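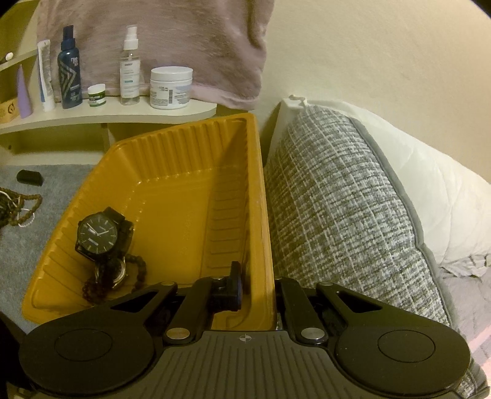
Speaker notes: "Do we need another bin?"
Valdale swap and resale evening, October

Start without the welcome. They've had one already.

Ask who has bought a storage bin in the past year. Wait for the hands. Ask who could say what's in it. Wait longer.

My trouble with the sorting craze. We're told that once watches and bracelets have a bin, they are sorted. I don't buy it. A small pile of watches at one side of a deep bin is still a pile. It has walls now. Most of the floor is bare, and bare floor gets filled. Give it until spring and there will be phone chargers in there.

The Gelby numbers. Steinar Juhl ran the Gelby sale for 8 years and kept a notebook. Last year 380 watches came in and around 30 sold on the first morning. His view is that better bins would have moved more. Mine is that people won't dig. Say this politely, he is in the second row.

Depth. A deep bin suits sweaters. For a wristwatch you want something shallow, where each dial faces up and the straps don't hook into one another. A black watch on top gets looked at. Whatever is under it doesn't. Hold up the baking tray here. It cost me nothing.

Bracelets. Keep them apart from the watches. I know the Kikareo guide says "wristwear together." I have read the Kikareo guide twice and can't find one reason given for it. Clasps scratch glass.

Color. Goh swears by a color for each category. Fine, if everyone on the shift remembers the chart. At Goh's own sale I asked three people what yellow meant and got three answers. A paper label would do.

Skip this if we're past 7:30: the bit about batteries. Short version, a stopped watch may only need a battery, so check before you price it as junk. Don't promise it will run.

Likely question: "So what should we buy?" Answer: nothing until you've emptied what you have. Somebody will mention the 700 dollar shelving. Ask what would go on it.

Tray goes back to the kitchen afterward. Handouts are by the door.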